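【見学レポ】水曜の公開デモに行ってきました(双腕アームのペン仕分け)

1:ふくろう堂
こんばんは。ふだんは読むばかりなのですが、先週末にスレで教えていただいたStandanceの公開デモ、水曜の午後に半休を取って行ってきたので、お礼がてら書き込みます。長くなりますがお茶でも飲みながらどうぞ。
会場はBastonの駅から歩いて5分、古い倉庫を直した建物の二階です。受付で名札をもらって、最初に案内役のCoralie Ormsbyさんから20分ほどの話があり、そのあとは好きな台を好きなだけ見ていいという、なんともおおらかな会でした。通訳の方もいらして、英語が苦手な私でも置いていかれずに済みました(ありがたかったです!)。

2:nezimaki
おお、行かれたんですね。うらやましい。私は仕事で抜けられず……。どの台がいちばん混んでいましたか?

3:ふくろう堂
>>2
人だかりは奥の搬送車のほうでしたが、私はペンの仕分けの台にすっかり張りついてしまいました。机の両側から黒いアームが伸びていて、散らばったマーカーをつまんではカゴに入れるという課題です。地味といえば地味なのに、見始めると離れられないんですよ。うちの子どもの机もこれくらい片付けばなあ、なんて思いながら眺めておりました。
写真も載せておきますね。

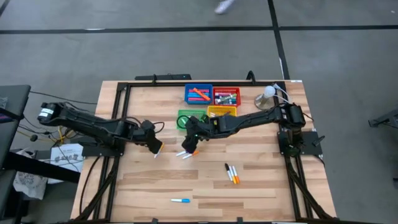
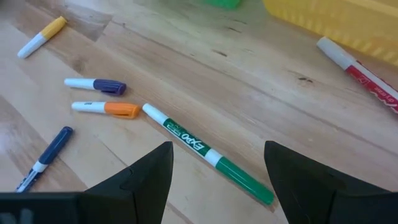
ペン仕分けの台にて。1枚目は机の全体、2枚目は指先側のカメラから見た机の上。

4:旋盤おじさん
レポありがとうございます。楽しく読みました。
ただ、へそ曲がりなことを言って申し訳ないのですが、ペンをカゴに入れるだけなら吸着パッドと普通のカメラで十分じゃないかなあ、という気持ちがどうしても抜けません。私は町工場で長く治具をこしらえてきた人間なので、腕が二本もいるのかとつい考えてしまうんです。

5:ふくろう堂
>>4
そのご意見、会場でも同じことを質問された方がいました。説明役のJoar Fjeldさんのお答えは、速さを競う台ではなく、並べ方をわざと毎回変えて、それでもつまめるかどうかを調べている、というものでした。2枚目を見ていただくと、緑の長いペンのそばに白い軸の短いのが寄っていたりして、太さも向きもばらばらなんですよね。
とはいえ私は素人ですので、うまく伝えられている自信はありません。

6:nezimaki
2枚目いいですね。指の間に緑のマーカーがすっぽり入る位置にいる。この画角だと狙いがよくわかります。指先が斜めに削いだような形なのも気になります。机が平らだから、寝ているペンをすくうには先が細いほうが有利なんでしょうか。

7:旋盤おじさん
>>6
先が細いと力が逃げやすいので、そこは痛し痒しでしょうね。写真だけでは材質までわからないから何とも言えませんが、私なら内側にゴムを貼りたくなります。
>>5
なるほど、並べ方を変えるのが目的というなら話はわかります。わかりますが、それなら最初の挨拶でそう言ってほしい(笑)。見学者は「遅いな」と思って帰ってしまいますよ。

8:カモメ便
横から失礼します。私も同じ日に行きました。たぶんふくろう堂さんの斜め後ろにいた緑のリュックの者です。
遅いという感想は正直ありました。隣にいたご夫婦も途中で搬送車のほうへ行ってしまわれましたし。でも、私はあの迷っているような間がけっこう好きでした。1枚目のように二本の腕が机の真ん中で近づくと、ぶつかるんじゃないかと、ついこちらの肩に力が入ります。

9:ふくろう堂
>>8
わあ、いらしたんですね! お声がけすればよかったです。私は灰色の帽子で、ずっとメモを取っていた者です。
腕どうしの間合いについては、Tane Te Moanaさんという若い技術者の方が、とても丁寧に教えてくださいました。片方がつまんでいる間、もう片方をどこで待たせるかがいちばんの悩みどころで、設定を17通り試したところだそうです。数字を言うときの少し疲れたようなお顔が忘れられません。

10:nezimaki
17通り……お疲れさまです。
ところでカゴは色分けされているようですが、ペンの色と合わせて入れるルールなんでしょうか。1枚目の青いカゴにはオレンジのペンものっていますし、赤いカゴの中もいろいろな色が混ざっていますよね。

11:ふくろう堂
>>10
すみません、そこを聞きそびれました。配布資料にも書いてありません。帰りの電車で気がついて、ああっと声が出そうになりました。

12:カモメ便
>>10
私は色は関係ないと理解していました。説明で色の話は出なかったと思います。でも途中から来たので、聞き逃したかもしれません。

13:旋盤おじさん
色を揃えないなら、なおさら吸着でいいのでは……と書きかけて、しつこいのでやめておきます。
次回があるなら自分の目で見てから文句を言うことにします。予約は要りますか。

14:ふくろう堂
>>13
ぜひぜひ! 次は3月だそうで、定員は100名、予約は受付のAlby Goodwinさん宛てにメールでとのことでした。見学は無料ですが、建物の中に食べるところがないので、駅前で済ませてから行かれるのがよいと思います。私は角のパン屋さんで豆のパイを買いました。おいしかったですよ。

15:旋盤おじさん
助かります。では3月に。豆のパイも覚えておきます。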